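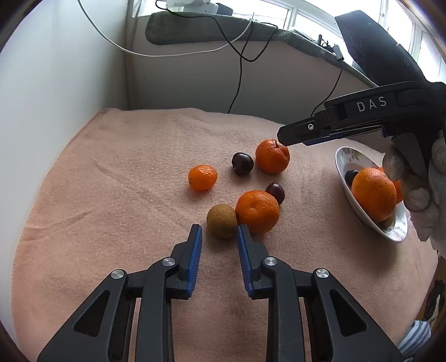
Cremilda Brandão wants to know why I keep changing the pads when the linkage is what's loose. She put it in a comment under my last entry, and she is partly right, so I will start with the linkage.

1/29/19

Both grippers are together again. I had the left one apart for most of the morning on the bench by the furnace. The pivot screws had been backing out a little every session, and by the end of an evening the fingers would have enough slop that I could wiggle the tips sideways by hand. I'd been tightening them and moving on. Today I took them all the way out, cleaned the threads with alcohol and put them back with the weak threadlocker, the kind you can undo with an ordinary key. Then I left the tool alone through lunch.

It is better. There is still play in it, but it's even on both sides now. Cremilda says that if it's even she can live with it, and she is the one writing the arm code, so that settles it for the moment.

The pads are a separate matter. The first ones were flat and cut from a sheet, and anything round rolled out of them the second I squeezed. The ridged ones I printed in July held on to things but were too stiff. The ones on there now are softer, same shape. Plorkik sent the filament in a bag with a hole in it and I had to dry it before it would print without strings. I ran it at 210 and slowed the first layers way down, and even so I threw away the first pair. I wrote the settings on the lid of the filament box because I never find them again otherwise.

Fruit for practice again. Fruit is good because no two pieces are the same size and it costs less than the plastic shapes from Prenetti, which I still think were overpriced. Mandarins are easy. The skin gives a little and the ridges get hold of it. Cherries are harder. Squeeze too much and they mark, too little and they slide out the front. The small brown one is the worst for me, since it likes to turn in the pads when I come at it off center. What helps is keeping the wrist low and closing slowly. I knew that already but I keep having to learn it.

The blanket stays. Cremilda wanted a bare table because a bare table is easier for the software, and I told her a bare table is also where everything rolls onto the floor. She said to try a towel. I said a blanket is a towel. We left it there.

Things that need doing on the build:

The trigger spring is too strong. After an hour my index finger aches. I have a lighter one in the drawer from the Pacheco kit but it's too long and will have to be cut.

The strap wants a better place to attach. It pulls the tool up and to one side, and I end up fighting it.

Print a spare set of fingers while the printer is behaving.

Find the other hex key. I have been using the one from the bike.

The arm itself is not much further along. It's still clamped to the end of the workbench with no wrist on it. The Plurneo board came back and powers up, but one of the channels gets hot with nothing connected and I don't trust it. I wrote to them again. Last time it took 9 days to hear back, so I'm not going to sit waiting. I could wire around that channel if I gave up the base rotation for now, and I might do that. An arm that only goes up, down and out would still tell me if the gripper mount is strong enough.

The mount is what worries me. It's more than 80 grams heavier than the first version and all of that weight is out at the end where it does the most harm. I could hollow out the back half. I could also use shorter screws, which I should have done in the first place. I drew it both ways after lunch and didn't like either drawing. I'll look at it again when I'm less tired.

Cremilda called at suppertime. She had gone through the log files from last week and found a stretch where the finger position reads as closed the whole time. She thinks it's a loose plug. I think so too, though I didn't say it right away, because I am the one who crimped the plug. I redid it while we were on the phone and she stayed on until the reading moved when I worked the trigger. We tried it 2 more times with me tugging on the cable and it held.

Then I swept up the filament scraps and put the good screwdriver back where it belongs. Supper was late. Spring gets cut tomorrow, if I can find the side cutters.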